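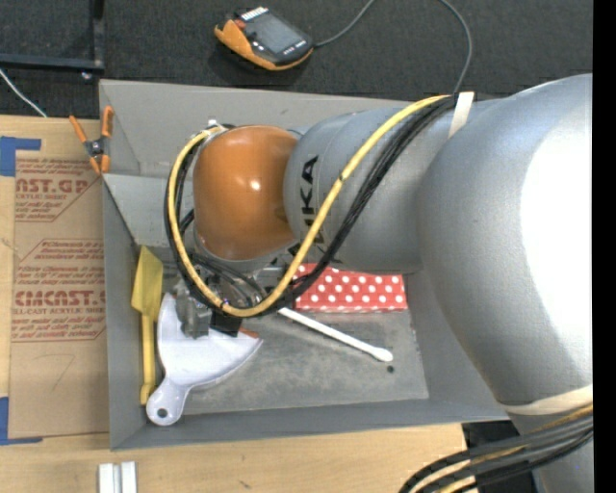
Print | E-mail
Reading time: 2 minutes

Visit to the Dranton open day

The Dranton open day took place in December and drew 43 of us on the morning tour. We met at the side gate at 10 am, signed in and were given visitor badges. Tea was in the canteen.

Aarti Thakur led our group. The first stop was the household goods store, which holds 1,000 items, most of them for cleaning and the kitchen. Shelves are labelled by use – floors, windows, sinks, outdoors.

The part I had come for was the sorting area. Small tools are kept in open grey bins on light wooden tables. One had a white plastic dustpan in it, with a round hole in the handle for hanging, and a yellow long-handled tool with a flat, angular blade lying along the left wall. The floor of the bin was well scuffed.

Tihomir Radonjić asked how long a bin lasts. Aarti said the oldest had been there since the store opened and would be replaced next year.

We finished in the packing room at noon. Parking is limited to 40 cars, so come by bus if you can. The next open day is in spring – book through the front office.

Print this page | E-mail to a friend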